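Seltthorpe Allotments: Common Questions

How long is the waiting list?
There are 44 names on it at the moment. Most people wait some 2 years, less if they'll take a half plot.

What does a plot cost?
A full plot is $351 a year, due in July. Water is included – hoses are not.

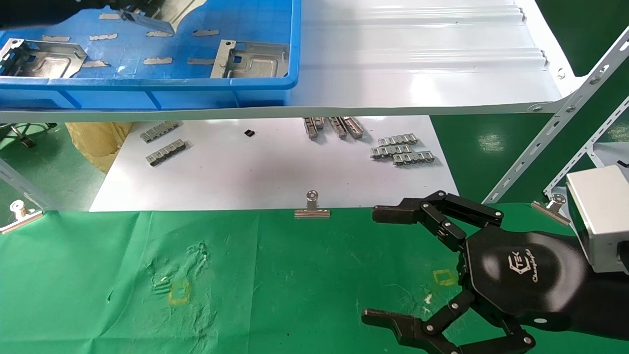 Can I put up a shed?
Yes, up to 7 feet tall. Send a sketch to Gwion Gwynne before you build.

Are bonfires allowed?
Only from November to February, and never on the Ullar Lane side.

Can I share my plot with a friend?
Yes. Both names go on the agreement, and either of you can pick up the gate key.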